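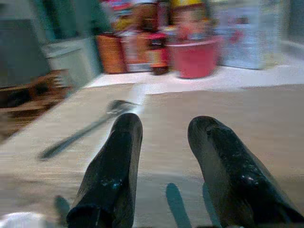

Flatware and Table Surfaces: Working Gallery

Mikkel Ragnarsson keeps this page as a record of the spoon, the table and the finish notes for the Kamard place settings. Entries are added when a piece comes back from polishing. Only the spoon has been entered so far; the forks and knives are still with Koller.

Spoon, metal. Shallow oval bowl, long slender handle, rounded tip. Laid flat and diagonal on the tabletop. The color reads as a dull silver-gray, with one small bright reflection in the bowl.

Tabletop, light tan. Faint woven or grained texture. A pale surface of this kind shows gray metal clearly and also shows shadows, so edges should be judged on the piece itself.

Finish notes. Bowls are taken to 400 grit and stopped there. A higher polish picks up fingerprints in normal use and has to be redone after every wash cycle. Handles get the same grit, worked lengthwise. The tip is done last, by hand.

Storage. The set goes in the Hedemus drawer insert, 13 slots, 4 of them wide enough for serving pieces. Spoons are stored bowl up. Stacking more than seven in a slot marks the handles.

Next entries: forks, then table knives, in August if Koller returns them on schedule.

Comments

Flurina Fankhauser: Does the 400 finish hold up in a dishwasher? Ours went cloudy along the handle after one summer.

Mikkel Ragnarsson: Cloudiness is usually mineral film. Try diluted vinegar on a soft cloth before you sand anything.

Rainer Frerichs: I would store them bowl down. Less dust.

Marin Vidmar: Bowl down they rock in the slot. I have the same insert and went back to bowl up.

Johanna Fankhauser: Please add the handle length when you have it. I am trying to match a drawer.

Last updated: August

Contact | Copyright Flomasari | Back to top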